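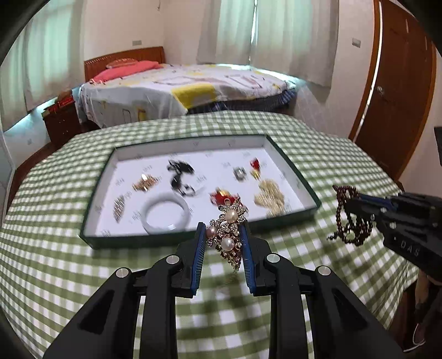
Brooch with three pearls, dark red beads, and the green tray with everything else in it.

Jewelry Sorting: Frequently Asked Questions

These are the questions we get most at Agbeko, where we help people go through inherited, hoarded and forgotten jewelry at their own kitchen table, or whichever table has space.

Do I need to tidy up before you come?
No. We have worked in a pantry. A table near a window is nice, and so is a cloth on it. Gingham is fine. Very fluffy cloths are a nuisance, since earring backs go into them and stay there.

How long does it take?
One visit is 60 minutes. Most people get through a single box in that time, unless every piece comes with a story, in which case book two.

Why a tray?
It has sides. Round things roll, and beads roll toward the nearest heating vent. Ours has a white inside, so you can see a dark chain against it without squinting. A baking sheet lined with a dish towel does the same job.

What order do you sort in?
Bangles and rings first, as they don't tangle with anything. Brooches next, with the pins closed. Chains and strings of pearls last, because they'll be in a heap and a heap takes patience.

My necklaces are knotted. Can they be saved?
Usually. Lay the knot flat, loosen it from the middle with two blunt needles, and don't pull. If you have already pulled, bring it anyway. Mansa Ayaaba does our untangling and has seen worse, though she may sigh.

Is it real gold?
We can't tell you by looking, and neither can your brother-in-law. The same goes for pearls and red stones. We do not value anything. For that you want a qualified appraiser, and we'll help you make a list to take along.

How should I store beaded necklaces?
Flat, in a soft pouch, one to a pouch. Hanging them up looks lovely and stretches the thread.

Can I clean a rhinestone brooch in water?
Please don't soak it. Many stones are glued in, and water gets behind them and turns them cloudy. Use a dry, soft brush — a baby's toothbrush is good — and stop while you're ahead.

And pearls?
Wipe with a soft cloth after wearing. Put them on after the perfume and hairspray.

What about enamel?
Keep it away from anything hard. It chips, and then you have two pieces.

What if my sister and I want the same brooch?
We offer a pen, a sheet of paper and a tactful trip to the car. Yaa Gbeho once stayed out there for almost an hour.

Do you take away what we don't want?
Yes, one bag per visit. It goes to the thrift shop in Skurkthorpe, which will not give it back if you change your mind in March.

Is there a limit on how much I can have?
Our record is 800 pieces, in cookie tins. We'd like it to stay the record.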